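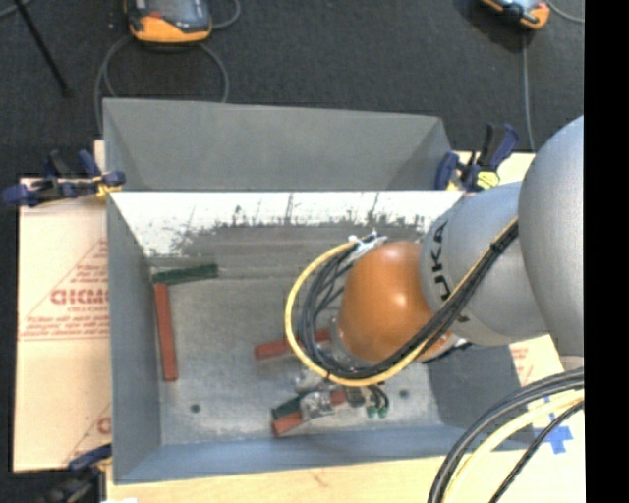 The gray metal bin with red and green blocks, second room on the tour.

The Vilby works opened its doors on 20th May, and I went along with Dineo Sithole, who had booked the 4 o'clock tour back in April. We met in the lobby of the Hendanwood building and were given visitor badges and a floor plan.

The first room was the sample store. Shelves run along both long walls and hold 2,226 catalogued pieces, most of them blocks and tiles. Bongani Gumede led our group and let us handle a few. The tiles were heavier than I expected.

The bin stood in the next room, on pale boards over dark carpet. There were three red blocks and two dark green ones in it, all rectangular. One of the green blocks was lying right alongside a red one near the front. Bongani said the sets are cut by Kekana and that a set costs less than the bin it goes in.

After that came the packing hall, where 1,314 boxes had gone out the week before. The hall was noisy and we didn't stay long. Dineo asked about the paint and was told it comes from Civard – two coats, with a day between them.

Coffee was served upstairs at the end. Parking is on the north side, and the tour takes an hour and a half with stairs in two places. The next open day hasn't been announced yet.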